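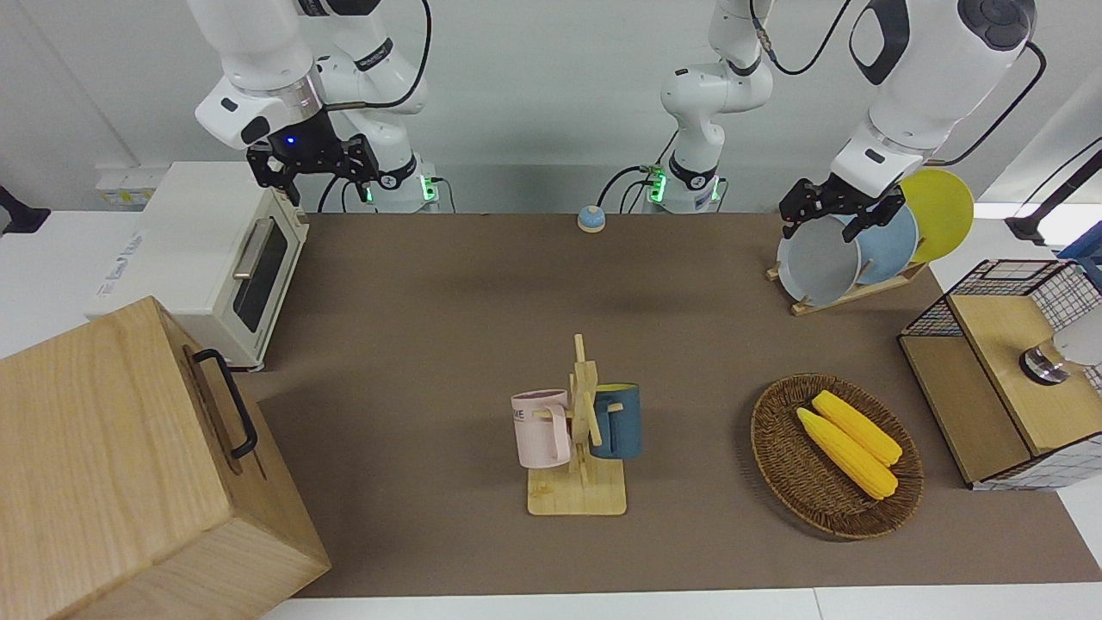 Über uns

Drucken | Seite per E-Mail senden

Grurau verkauft und vermietet Küchenausstattung für kleine Haushalte, Teeküchen und Ferienwohnungen. Wir liefern Geschirr, Abtropfgestelle, Minibacköfen, Brotkästen und alles, was man sonst auf einer Arbeitsfläche von wenigen Handbreit Tiefe unterbringen muss. Große Einbauküchen planen wir nicht.

Gegründet wurde die Firma von Girish Kandpal, der vorher Ferienwohnungen eingerichtet hat. Die Möbel waren meistens in Ordnung, in den Schränken lag dagegen zusammengewürfeltes Zeug: vier verschiedene Teller, ein Topf ohne Deckel, kein Platz zum Abtropfen. Daraus entstand die erste Packliste für einen Zweipersonenhaushalt. Sie hängt in überarbeiteter Form noch heute in unserem Lager.

Was wir führen

Unser Sortiment umfasst 112 Artikel in drei Reihen. Pal ist das Geschirr. Die Teller gibt es einzeln und in mehreren Farben, darunter Hellgrau, Hellblau und Gelb. Wer einen Teller zerbricht, bestellt einen nach und kein ganzes Set. Zotano heißt die Reihe mit Holzwaren, also Tellerständer, Brettchen und Kästen. Unter Karkley finden Sie die Elektrogeräte für die Arbeitsfläche.

Farben nehmen wir nur dann aus dem Programm, wenn der Hersteller sie nicht mehr brennt. Restbestände heben wir für Nachbestellungen auf – in der Regel reicht das für einige Jahre.

Wie wir arbeiten

Wir sind 7 Leute. Bestellungen, die bis 11 Uhr eingehen, werden am selben Werktag gepackt. Teller verschicken wir hochkant mit Zwischenlagen aus Papier, Holzwaren in einem eigenen Karton. Auf Füllchips verzichten wir.

Mietausstattungen kommen nach Ablauf der Mietzeit zu uns zurück. Jedes Stück wird gespült, auf Sprünge geprüft und wieder eingelagert. Was am Rand abgeplatzt ist, geht nicht mehr in die Vermietung. Holzteile werden bei Bedarf geschliffen und neu geölt.

Vermietung und Verkauf

Die Mindestmietdauer beträgt einen Monat. Ab einem Warenwert von 100 Euro liefern wir innerhalb Deutschlands versandkostenfrei. Für Wohnheime und Büros erstellen wir Angebote nach Raumliste, auch mit Aufbau vor Ort.

Im Mai ist das Lager wegen Inventur eine Woche geschlossen. Anfragen per E-Mail beantworten wir in dieser Zeit trotzdem, der Versand ruht.

Diese Seite drucken
E-Mail an Grurau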